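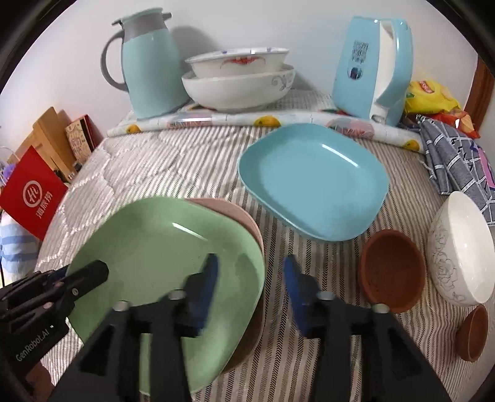
# When a robot helps to stack the plates

Sithole is a company that washes dishes for 60 schools. Every morning, vans bring back dirty plates and bowls. After washing, someone has to sort them and stack them by size.

People used to do all of this by hand. In June, the company got a robot arm called Susavik. It can stack 200 plates in an hour. A fast worker can stack more than that, but the robot can do the same job all day and its back does not ache.

## Learning to pick things up

Picking up a plate is easy for you. For a robot it is hard. A plate is flat, so there is not much to hold. A bowl is deep, and it might be lying on its side.

One way to teach a robot is with a gripper that a person holds. It has two fingers with soft-looking blue pads. The person moves it to a plate, closes the fingers and lifts. The movements are recorded, and the robot's computer learns from them. It may need 1,000 tries or more.

The plates may overlap, with a green one lying on top of a pink one and a blue one. The green plate has to come off first.

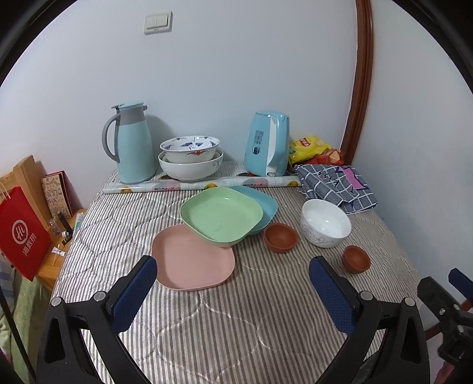
## What changes for the workers?

Matilde Carvalho used to stack plates for most of her shift. Now she checks them for chips and cracks, and she stops the robot if a bowl gets stuck. She had to take a course to learn how.

Tsz-kin Wei liked the old job better. The room was chattier then, and he misses that. He moved to the vans.

Some jobs get smaller when a robot arrives. Workers may worry about their pay or their hours, so managers should talk to them before the robot is switched on.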